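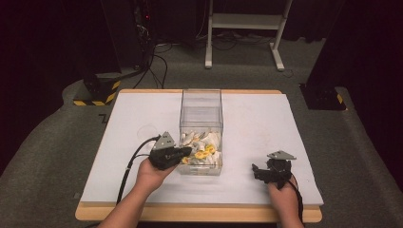

## Call for participants: Iderel prior-learning assessment, May intake

Posted February 6, 2022

Wanura Employment Services is recruiting participants for the second intake of Iderel, a process for documenting work experience and training gained in another country. The output is a written skills record that can be attached to a job application. It is not a license and does not replace assessment by a regulatory body.

There are 121 places, all at the Nirov office. Evening places are limited and are assigned in order of application.

### Who may apply

Applicants must:

- have lived in the country for seven years or less
- have completed post-secondary training or an apprenticeship abroad
- be working below that level of training, or be out of work
- be able to take part in an interview in English, with or without an interpreter

Applicants who already hold a local license in their field are not eligible. Part-time and temporary workers are.
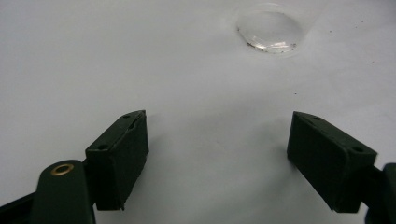
*Small transparent lid on a white surface.*

### What participation involves

1. Intake form and document check. Originals or certified copies are accepted. Missing transcripts do not disqualify an applicant; a sworn statement may be used in their place.
2. Structured interview, 175 minutes including one break.
3. Written or practical task, matched to the applicant's occupation group.
4. Review meeting, at which the draft record is read through and corrected.

Participants receive $200 after the review meeting, paid by check or direct deposit. Transit fares are paid back separately on presentation of receipts. Payment may count as income for benefit purposes, and participants should check this with their caseworker. 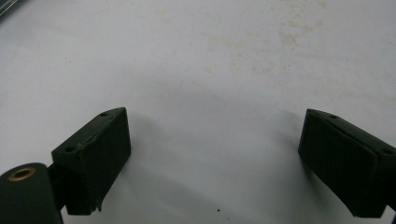
*Two dark green gripper fingers, open above a white work surface.*

### Records and privacy

Interview notes are held by Wanura. Anonymized scores are passed to Fang Research, which carries out the evaluation. Employers receive nothing unless the participant sends it. A participant may withdraw at any point before the review meeting and ask that the notes be destroyed.

### How to apply

Intake forms are available at the front desk in Nirov or by mail on request. Write "Iderel, May intake" on the envelope and state your occupation, country of training, preferred interview language, and any access needs. Do not send original documents by mail.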